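Progress report to the Maurya fund
Brodside store – small parts repacking
August 18, 2024
From: Renu Tyagi
Copy: Hemant Joshi, Munther Haddadin

Sorry this is later than promised, and shorter on the money side than you'd like. Abhishek has the receipts and will send them separately. Everything else is below, in the order I thought of it.

Where we are

948 trays came over from the old Fekside store. 474 of them are now opened, checked, moved into tubs and on the shelf with a new label. So half, exactly, and no I didn't stop there on purpose. The other half are still in their bags in the back room, stacked on the long shelf and under it.

The plan we sent you said two thirds by now. We are behind. Main causes are the labels (see below) and the first few weeks when we were doing it on the floor, more or less, before the table was sorted.

Going much quicker now. The last batch took an afternoon that would have been two days in spring.

What one tray involves

Putting this in as Hemant asked last time what takes so long, and I gave him a bad answer on the phone.

Tray comes off the shelf in its bag. Read the label through the plastic, write the number in the book. Cut or peel the bag at the short end, never the long side, or the whole lot slides out. Tray out, bag to one side. Check what is in the compartments against the label. Anything missing or doubled goes in the remarks column. Then tip by compartment into the tub, or into smaller bags inside the tub if there is more than one size. Tub lid, new label, shelf. Old label goes in the book with a bit of tape.

The checking is the slow part. Fekside reused trays for years and didn't always change the label. Some bags say one thing and hold another. Some labels have been written over in biro twice. Tomás found a run of them where the label was right but for the tray underneath, so somebody had clearly gone down the pile one out. He fixed the whole run in one go, which was a good day.

Bags are a nuisance in general. The clear plastic is thin, it creases and clings and gets under things. Small parts hide in the folds at the corners. We now run a thumb along every fold before the bag goes in the sack. Should have done that from the start, there are probably a few parts in the early rubbish, can't be helped now.

The table

This was the big item in your grant after the tubs, so a proper word on it.

The first table was a dark one out of the meeting room and it was hopeless. Dark parts on a dark top. We lost more time looking for things than packing them. The one we use now has a white top with a light wood edge all the way round and it has made more difference than anything else we bought. You can see a dropped part at once. Brutwood delivered it in one piece, no assembly, and took the packing away with them.

It stands in the carpeted room at the front. I'd wanted the back room for the hard floor but the light is poor there and the heating is a joke. Carpet means anything that goes over the side is quiet and hard to find, so the rule is nothing stays near the edge. Tub to the far side, tray in front of you, everything else off.

Rule two, one tray on the table at a time. Munther brought that in after two got mixed in June. It felt slow for a week and then it didn't.

The table in use at Brodside:
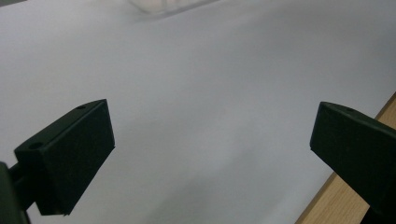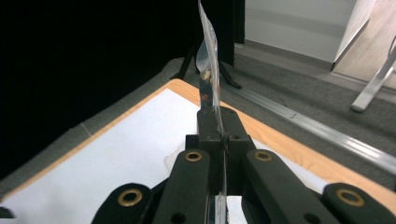
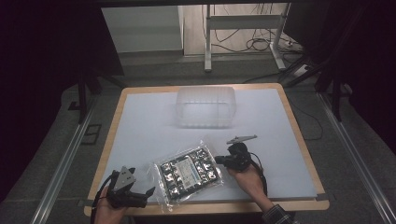

Tubs

Frosted plastic, one size, stackable. We ordered one size on purpose as the old store had eleven kinds of box and no lid fitted anything. You can tell whether one is full without opening it but you can't read a small label through the side, so labels go on the outside, short end, same corner every time. Abhishek did the first shelf with labels on the lids and then of course you stack them and can't see a thing. Redone.

A few arrived cracked at the rim. Replaced without argument, the supplier was fine about it. We are holding the cracked ones for string and tape.

One thing to flag. We will run short of tubs before we run out of trays. I worked from the idea that most trays would share a tub with another of the same kind. Less true than I hoped, there is a lot of variety in the second half. Have not ordered more yet, see money.

Labels

The worst part of the whole quarter, so I'll keep it brief before I get cross.

The label printer jammed on the first roll, then printed everything a line too low, then stopped. Went back, came back, same. In the end Tomás wrote them by hand for three weeks, in block capitals, and they are honestly the nicest labels on the shelves. New printer since then and it works. But the hand written ones don't match the printed ones in layout, number is top left on one and bottom right on the other. Do we redo them? I say no, Munther says yes. Leaving it till the rest is finished and then we'll see who has the energy.

The book

All 474 are in the book with old number, new number, contents, remarks and initials. Abhishek is typing it up of an evening. He is up to the end of the first shelf. When the typed list is complete we will send you a copy, and one goes to Fekside, who have asked for it twice.

The remarks column is longer than I'd like. Mostly it's short counts. One or two missing from a compartment, nothing serious. A handful of trays had parts we couldn't name at all and those are in a tub marked ASK, waiting for someone who worked at the old store. Hemant, if you know who that would be, please say.

Money

The grant was 3000 pounds. Spent on: the table, the tubs, labels and both printers (we did get part back on the first), bags, two lamps, the trolley. There is a little left. Exact sum when Abhishek has matched up the receipts, I don't want to put a figure here and then have to correct it like last time.

What I would like to do with the remainder is more tubs. That is a small change from the plan, which had it down for shelving brackets. We have not needed brackets, the existing shelves took the wieght fine. Could you confirm by email that moving it across is alright? Won't order till I hear.

The trolley, while I'm on it. Bought second hand. One wheel sticks. Still better than carrying.

People

Four of us, not all at once. Munther and Tomás most weeks, Abhishek when his shifts allow, me in the gaps. Two is the right number at the table, one checking and one writing. With three somebody is always reaching over somebody and parts go on the floor.

We had two new helpers in for a session each. One is coming back. The other found it too fiddly and I don't blame him, some of these parts are tiny and you are at it for hours. For newcomers we now start them on opening bags and checking corners, and only then on contents. Seems a kinder way in.

Eyes and backs. The lamps helped with the first. For the second we take it in turns to stand.

What didn't go well

Printer, see above.

The mix up in June. Two trays, similar parts, tipped into one tub. Took most of a morning to separate. 

Rubbish. We have a mountain of clear plastic bags and nowhere that will take them. Council won't, shop scheme won't in this amount. Currently in sacks behind the door. Suggestions welcome.

The empty trays too. Nobody has told us whether Fekside want them back. They are stacked by the window and blocking some of the light we moved to the front room for.

Next

Back shelf first, as it's the dustiest and the labels there are the worst. Then under it. Aim is to have everything in tubs by the end of October. I think that is fair at the present rate, if the tubs come and the printer behaves. If tubs are late we can still open, check and write up, and hold the trays in order on the long shelf, so it wouldn't be a full stop.

After that a week for the typed list and the shelf plan. Tomás has drawn the shelf plan on the back of a delivery note and it's good, just needs copying out neatly so other people can folow it.

Needed from you

Yes or no on the tubs.
A name for the ASK tub, if you have one.
Whether you want the next report before or after the October finish. I'd rather after.

You are welcome to come and look. Mornings best, someone is usually in by ten. Ring first as the front door sticks and we don't always hear the bell from the table.

Receipts to follow from Abhishek.

Renu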